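March, posted 4:40 p.m. by the Rason map bench

Back on the gazetteer for the Paucar valley sheets. The draft index stood at 3,723 names this morning, taken from all the sheets together, and a good share are the same place spelled two ways. Merged what I could by comparing the grid squares first and the spelling second. Doing it the other way around last month cost us a settlement that shared its name with a spring on the next sheet.

After merging: 1,651 entries. Of those, 274 still have no ancient name and are listed under the modern one in italics. I left them alone.

Road lines next. The road between the two river crossings on sheet 4 is drawn solid, but the survey notes only support the north end. Changed the south end to dashes — same treatment as the coast road. The legend already covers it.
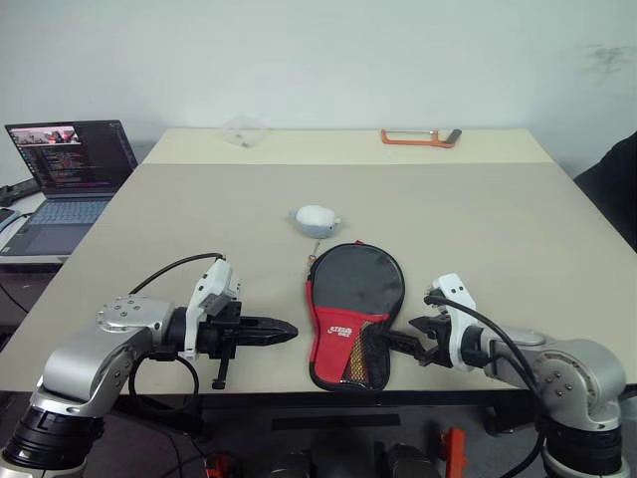

Contours are still too heavy on the hill sheets. At full size they read fine, but in the reduced proof the brown fills in and the smaller site names get lost. Tried a thinner line at 635 meters and above and kept the old weight lower down. Better, though the change shows as a step on the east side of sheet 7. Will try thinning every second line instead.

Proofs went out on the Fastlow stock again. It takes the blue well and the gray badly. Gray lettering for lost sites should go one step darker before the next run, or we switch those labels to black and mark them with a query. I prefer the query.

Still open:
- sheet 2, harbor outline: ancient shoreline or modern? Both are on there now.
- Valine wants the index files with accents kept. Ours were stripped in the second export, so go back to the first.
- directory of sources for sheet 7 has two works under the wrong year.
- scale bar in Roman miles missing from sheet 5.

Sheet 4 goes back in the flat drawer tonight, top shelf.

Contact: Rason map bench, front office | © Rason | Back to top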